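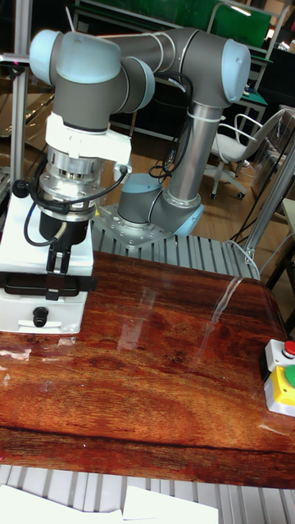
Figure 1. White countertop unit with a black horizontal front handle, on a reddish-brown wooden tabletop.

Reading time: 5 min

Household Equipment and Surfaces
Handout 5: Placing and caring for small appliances on finished wood

1. Scope

This handout covers small electric appliances that stand on a wooden table or counter in daily use. Built-in units are treated in Handout 6. Students should have read the section on surface finishes in the course reader before the practical session.

Two objects are considered together throughout: the appliance and the surface under it. Most damage reported in shared kitchens involves both. A unit that is pulled by its handle moves slightly on its feet, and a glossy finish records that movement as fine scratches.

2. Terms

Body: the outer housing of the appliance.
Footprint: the area of the surface covered by the body, including any overhang.
Clearance: the free space between the body and the nearest wall or object.
Front handle: any bar or grip on the front face used to open a door or pull out a drawer.
Pull load: the force applied at the handle in normal opening.

3. Surface types

3.1 Oil finish. Low gloss. Marks easily but can be repaired in small areas. Water left standing overnight usually leaves a ring.

3.2 Varnish and lacquer. Medium to high gloss. Good resistance to water. Scratches show clearly under side light, especially on dark or reddish wood. Local repair is difficult and the edge of the repair often remains visible.

3.3 Wax. Poor heat resistance. Not recommended under any heating appliance.

If the finish is unknown, test on the underside of the table with a drop of water. A drop that stays raised after ten minutes suggests a film finish or a fresh coat of wax. A drop that darkens the wood suggests oil or bare timber. The test is a guide only.

4. Front handles

A horizontal bar handle spreads the hand load across its width, but many users grip one end. Over time this loosens the fixing on that side. The following check applies to bar handles of all lengths.

a. Unplug the appliance and let it cool.
b. Hold the bar at the center and move it up and down.
c. Repeat at each end.
d. Note any play greater than the thickness of a coin.
e. Tighten accessible screws by hand. Do not use a power driver on plastic fronts.

A dark handle on a white body hides soil well. Clean on a schedule, including the rear of the bar, where grease collects. Use warm water and a little dish soap on a wrung-out cloth. Abrasive pads dull a black finish and scratch white housings.

5. Position on the table

Keep the body at least a hand's width from the table edge. For any unit that gives off heat, take the clearance from the manufacturer's sheet. Side vents must not face a stack of towels or paper.

The cord should reach the outlet without tension and should not cross the work area. Extension cords are not acceptable for heating appliances in the Usesstead teaching kitchen.

Felt pads may be used under cool-running units. Under warm units use silicone pads, checked first on a hidden part of the surface. Some silicone softens lacquer after long contact. Lift the unit and inspect the finish once a month during the term.

6. Notes on the Fullside survey

The survey recorded 337 countertop appliances in rented homes. Of these, 137 stood on finished wood. Surface marks were most common below the front feet, and the survey sheet attributes this to pull load. No distinction was made between varnish and lacquer, so the results cannot be used to compare them. Handle wear was recorded only as "firm" or "loose."

7. Practical work

Choose one appliance with a front handle. Record the footprint, the clearances on all sides, the surface finish (known or tested), and the result of the handle check. Sketch the front face with the handle position dimensioned from the table surface. Use the Cinari record sheet, second version, and enter lengths in millimeters. Sheets are due in the first week of September.

Related items
Handout 4: Cords, plugs and outlets
Handout 6: Built-in units
Reader extract: Pruvost notes on wood finishes

Usesstead Household Studies | Contact the course office | Back to top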